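How to Sharpen Your Own Hockey Skates at Home

If you have a kid in youth hockey, or if you play in a beer league like I do, you already know what happens to the skate sharpening line on a Saturday. I stood in that line for years with a cup of bad coffee, and I got to know some lovely people in it, but at a certain point I wanted my mornings back. So I bought a used bench sharpener, ruined one pair of blades (my own, thank goodness), and then slowly learned how to do it right with a good deal of patient help from my friend Gumaro Serrano, who ran the pro shop at the Galillow rink before he moved away.

What follows is the way he taught me, with a few little habits of my own mixed in.

First, a word about hollow

Before you touch a blade, you need to know what you're cutting. A skate blade isn't flat on the bottom. It has a groove running down its length, and that groove leaves you with two edges, one on the inside of the foot and one on the outside. The depth of the groove is called the hollow, and it's described by the radius of the circle that would fit in it. A half-inch hollow is a common place to start. Go smaller, say three-eighths, and the groove gets deeper and the skates bite harder. Go larger, say five-eighths, and you get more glide and a bit less grip.

Lighter skaters often like a deeper hollow and heavier skaters often like a shallower one, but please don't take that as law. My daughter is a little slip of a thing and she skates on five-eighths and won't hear a word against it. If you don't know what you're on now, ask whoever sharpened them last.

What you'll need

A bench sharpener with a skate holder. Mine is a Boltcombe, bought secondhand from a fellow in the next town.
A diamond dresser for shaping the wheel. Most machines come with one.
A fine honing stone.
An edge checker, the little magnetic kind with a crossbar.
A black permanent marker.
Clean rags, safety glasses, and a dust mask.
Good light. Better than you think you need.

Setting up your spot

Pick a bench that doesn't wobble and bolt the machine down if you can. Grinding steel throws fine dust and a few sparks, so keep it well away from sawdust, paint thinner, and the good towels. I hang a lamp on each side of mine, which keeps my own hand from shading the blade.

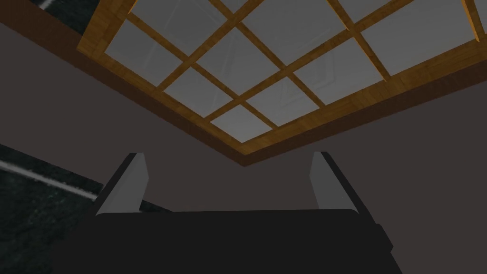
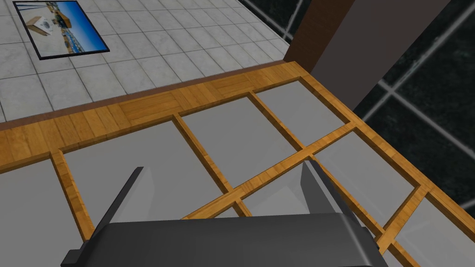
Step 1. Clean and look

Wipe the blades down and run your eye along each one. You're looking for nicks, rust, and bends. Small nicks will grind out. A bent blade won't, and no amount of sharpening will make it skate straight, so set that one aside and have a shop take a look at it. Check the holder for cracks and loose rivets while you're there.

Step 2. Knock off the old burr

Lay the honing stone flat against the side of the blade and slide it gently from heel to toe, a few strokes on each side. You want the sides smooth so the skate sits true in the holder. I skipped this for my whole first season and wondered why my edges were always a hair off.

Step 3. Dress the wheel

Put on your glasses and mask. Set the dresser to the hollow you want, turn the machine on, and swing the diamond across the wheel slowly and evenly. Take a light cut. When the sound goes steady all the way across, you're done. Back the diamond off before you do anything else.

Step 4. Clamp and center

Set the skate in the holder and tighten it snugly. Now color the bottom of the blade with your marker, end to end. With the machine off, bring the blade up to the wheel and adjust the height until it looks centered. Then turn the wheel on and make one very light pass. The ink will tell you the truth. If it's gone from one side and still there on the other, your height is off, and you can nudge it and try again.

Step 5. Make your passes

This is the part that takes practice. Move the skate across the wheel in one smooth motion, following the curve of the blade, with light and even pressure the whole way. Don't stop partway, and don't lean on the toe or heel. Gumaro used to tell me to pretend I was icing a cake for somebody's grandmother, and it did help! A skate that's sharpened regularly may only need three or four passes. A neglected one may take 10 or more. My worst ever took 13, and they'd been sitting in a damp garage all summer.

Step 6. Check your edges

Snap the edge checker onto the blade and look at the crossbar. It should sit square to the blade. If it tips, one edge is higher, so go back to Step 4 and adjust. Check near the toe, in the middle, and near the heel.

Step 7. Hone and wipe

Run the fine stone along both sides once more with a very light touch to take off the new burr. Wipe everything dry, then draw the blade across the edge of your thumbnail. It should shave off a tiny curl.

A few last things

Start on an old pair. Tiburcio Arellano, who plays left wing on my line, handed me a box of worn-out skates to practice on, and I went through every pair in it before I touched anything my daughter would be wearing in a game.

Write down what you do. I keep a notebook with each skater's name, hollow, and the date, and it has saved me from more than one unhappy goalie. Speaking of goalies, their blades are flatter and usually need a different setup in the holder, so read your manual before you try a pair.

Dry your blades after every skate and use soft covers in the bag. Hard guards are for walking, and they hold water if you leave them on.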